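Cleline kitchen robot gets its tune-up in Plalinley, and a long list of chores for its owners

Posted 9th July

The two-armed kitchen robot that Cleline has been running in the demonstration apartment at Plalinley is back in service after a week of repair and adjustment. The company is calling the work a "routine care interval." Having spent most of a day watching the last of it, I would call it a repair, and a fairly fussy one.

Readers may remember the announcement in June. Cleline said then that its machine could be set up in an ordinary home kitchen in 45 minutes and would need no specialist attention between yearly visits. The robot has a jointed arm with a dark, many-fingered hand on one side and a simpler gripper with white fingertips on the other. The idea is that the hand deals with dishes and the gripper holds, steadies and carries. The idea is a good one. The yearly visit came four weeks after the machine was installed.

The person doing the work was Polyxeni Lazaridis of Fonesico, the service firm that looks after the machine under contract. She has repaired packaging equipment and hospital carts, and she was a good deal more candid about the robot than the brochure is.

"The arm is fine," she said. "Arms are mostly fine. What goes is the hand, and the cable to the hand, and whatever somebody changed in the settings to get around the hand."

What went wrong

The fault was slack in the finger tendons. Each finger is pulled closed by a thin line that runs back through the wrist, and the lines stretch with use. When they stretch unevenly the fingers close at different times, and a mug that was meant to be gripped gets nudged. Cleline's own notes say the lines should be checked after 500 grasps. The log Lazaridis pulled up showed the hand had done 800 before anyone looked at it. There was no warning on the screen, she said, as the reminder had been switched off during a demonstration and left off.

I asked Cleline why a reminder that matters can be switched off from the same menu as the chime. The answer was that the company is "always listening to feedback on the menu experience." I will let you judge that.

The second fault was in the wrist cable. It had been routed tight against the joint housing when the machine was installed, presumably so that it would look neat, and the outer jacket had started to wear. Lazaridis replaced it and left the new one in a loose loop behind the wrist. It is uglier. She was firm that it should stay ugly, and she wrote so in the service record in capital letters, after finding that a visitor had already tried to tuck it in with tape.

The third thing was hardly a fault at all. The machine's idea of where the sink is had drifted. It knows the counter by a handful of saved points, and the saved points were off, which showed up as fingers touching down on the rack a little too far to one side. Cleline says the robot corrects this by itself. It does correct some of it. The rest had to be taught again by hand, point by point.

A slow morning at the sink

Retensioning took until late morning. The palm cover comes off first, then each line is tightened at its own small screw and the finger is opened and closed until the reading on the tablet settles. It doesn't settle quickly. Lazaridis did the thumb over again from the start after deciding she didn't like how it sounded, a judgment that appears nowhere in the manual.

With the cover back on, the arm was sent through the slow test over the sink. The wire rack stays in the left basin for this, with the gray caddy clipped at the divider end, and the right basin is kept clear so a dropped item has somewhere to go. The speed is held down to a crawl. The hand reaches over the front rim, curls, points its fingers down at the white test piece lying on the rods, and stops short of it. Then the technician looks at the gap, makes a change and sends it again. There is a fair amount of sitting around for everybody else.

The other arm is parked during all this with its gripper pointing at the floor, down past the edge of the counter. I was told this is the safe position. It may be, although it also puts the gripper right where a person standing at the sink would have their knees.

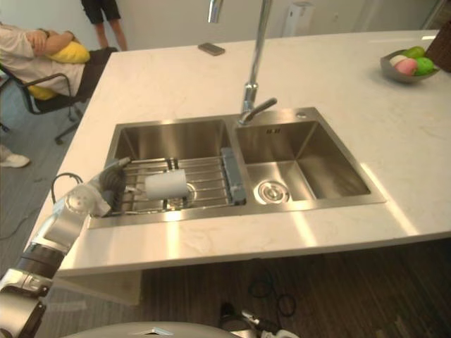
The gripper arm

The gripper had no reported fault, so its share of the visit was supposed to be a wipe and a glance. Lazaridis gave it longer than that. The white fingertips are soft pads that pick up grease, and greasy pads slip on glass. She cleaned them with plain dish soap and water on a cloth, let them dry, and checked that both sides closed at the same moment. Cleline sells a branded wipe for the same purpose. She didn't have any with her and did not seem troubled by it.

She was more bothered by the cables on the floor. They run under the overhang of the counter toward the gripper side, coiled where there is spare length. A coil on a kitchen floor gets kicked, and it gets mopped. Her note asks for them to be lifted and clipped under the counter before the next visit. The same request is in the installation report from June, word for word, and it had not been done.

Theodorakopoulos, the kitchen firm that fitted out the apartment and owns the counter, told me it was never asked for clips. Cleline says clips were "part of the site conversation." They would cost less than the lunch I bought across the street.

What it costs

Here the June announcement and the July invoice part company. A service call from Fonesico is $200 before parts. The cable and a set of finger lines brought this one to $500, and the demonstration apartment pays nothing, being Cleline's own showpiece. A household would pay, at least on the terms Cleline gave me, since the finger lines are classed as wear items and are left out of the yearly plan.

Is that a lot? For a machine on a factory line it would be loose change, and a factory would have somebody on staff who could do the job between shifts. In a home, it is a repair bill for something that puts cups in a rack. Cleline's reply is that heavy demonstration use wears the hand far faster than a family would. That could well be true. The company had no figures from a family to show me, and I did ask.

What owners would be expected to do

The care sheet that Lazaridis left behind is a single page, and it is better written than anything in the official manual. I have shortened it slightly:

Wipe the fingers after any wet job and leave the hand open overnight.

Wash the gripper pads with dish soap. Let them dry before the arm is used.

Leave the loop in the wrist cable alone. No tape, no ties.

Run the slow test whenever the rack has been taken out and put back. The rack shifts and the robot will not notice.

Keep the grasp reminder switched on. If it comes up during a party, let it.

If the fingers close one after another, stop and call. Do not lower the grip force to make the problem go away.

That last one is there for a reason. Somebody had lowered the grip force, some time in the second week, and the machine went on passing its own self-check with a hand that could barely hold a cup. Lazaridis put it back to the original value and locked the setting with a code. She declined to tell me the code, and she declined to tell the Cleline representative too, until he had signed for it.

Did it work?

By mid-afternoon the hand was closing evenly on the tablet readings and the slow test was passed and signed. Full-speed running came next, and I saw the robot move several items from the counter to the rack without dropping one. I also saw it pause for a long time over a teaspoon. Cleline describes spoons as "a supported object in a coming release."

The robot is open to visitors again at Plalinley in the afternoons. Fonesico's next call is booked for the end of the summer, and Lazaridis wants the grasp log sent to her before then. Cleline has agreed to send it. It has not agreed to change the words "no specialist attention" on its website – the line was still there when this item was posted.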